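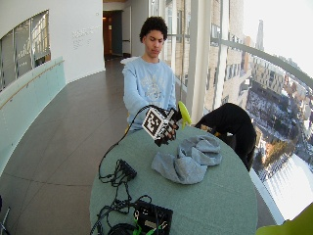
Chapter 7: The Promotional Interview

An actor tours a new series and calls the role a challenge. Textbooks used to treat such remarks as evidence. We would be slower to.

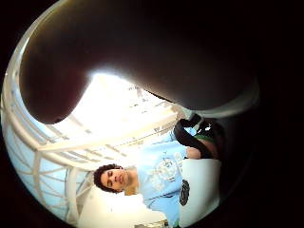 Who is the interview for?
Mostly the distributor, which books the time, sits in and often sees the questions first.

Take Nazareno Mancuso, who plays the doctor in the cable drama Wistmont. In August he gave 67 interviews, and the favourite anecdote

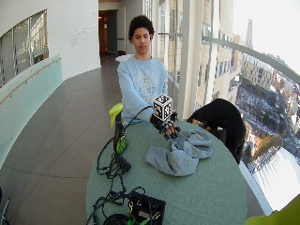 turned up in most of them – the colour of the coat, the missed train, the laugh. Perhaps it happened.
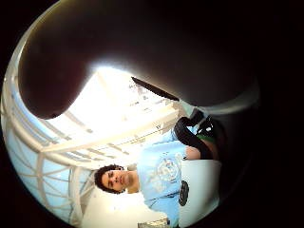

KEY TERMS

Junket: a block of short interviews held in one venue.
Embargo: a publication date set by the studio, seldom in the reader's favour.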